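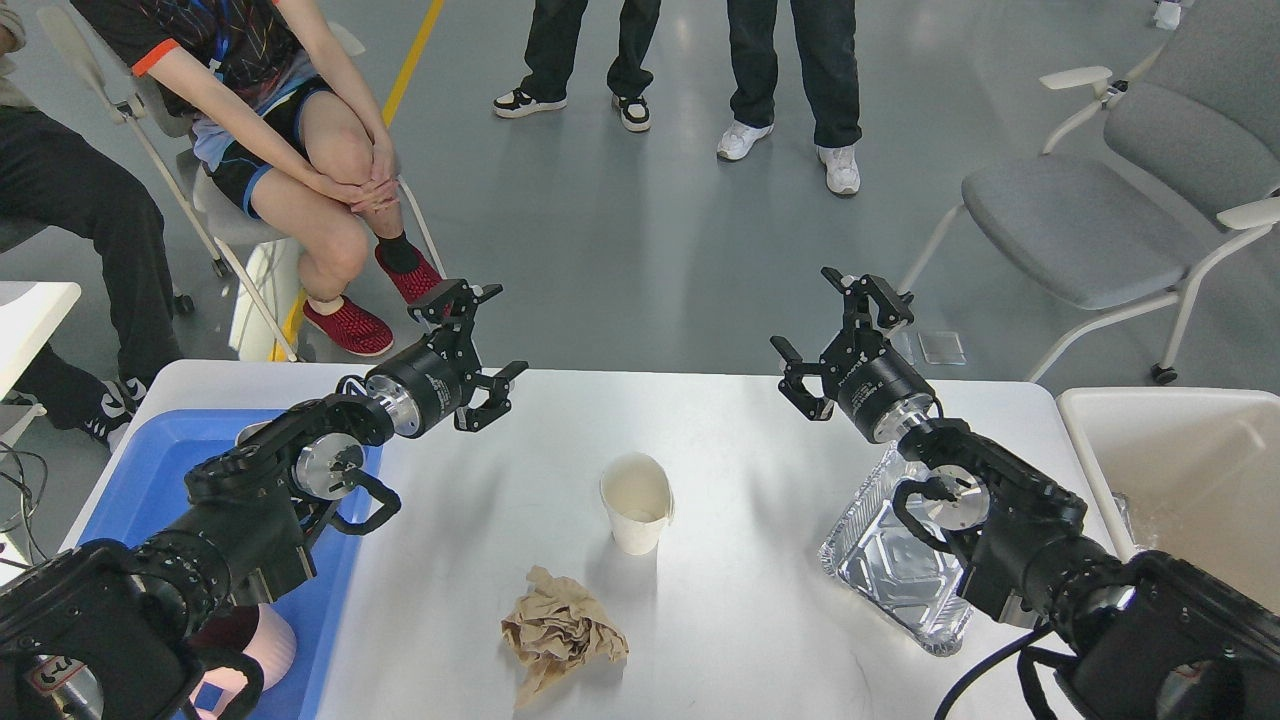
Good demonstrations start before you touch the controls, with a task you can say in one short sentence. Mine for this tutorial is "clear the table," and I love it as a first two-arm project because the objects are so cheap and so different from each other. A paper cup, a crumpled ball of brown paper and a foil tray each ask for a different kind of grasp. Start every episode the way you see it here, both grippers wide open and pointing in over the table, so the model always gets the same clean first moment.

What you need

Two arms with parallel grippers, a head camera, a table, a bin within reach, and a bag of trash you don't mind crushing. I use Wurker to record, but any tool that saves joint positions and video on the same clock will do.

Step 1. Write down the order

Decide which arm takes what. My rule is that each arm picks up whatever is closer to it, and the tray always goes last. Tâm Tạ and I skipped this step in March and ended up with two styles mixed together in one folder. The policy learned to hover. It was a great hover, but still!

Step 2. Practice without recording

Do 10 runs just to warm up. Your hands will get smoother fast, and it's really fun when both arms start to feel like yours.

Step 3. Record in small batches

I record 12 episodes, take a break, then move everything on the table before the next batch. Turn the cup, squash the paper again, slide the tray over a few inches. Go slowly near the cup rim – it folds easily, and a grasp from the side works better than one from the top.

Step 4. Keep the small fixes

If you miss a grasp and recover, keep the episode! Those recoveries are gold. Throw out the ones where you froze or bumped the arms together.

Step 5. Watch before you train

Play back each batch at double speed and tag the bad ones the same day. You can get a first policy moving with far fewer than 1000 episodes, so train early and see where it struggles.

Updated 2023-12-29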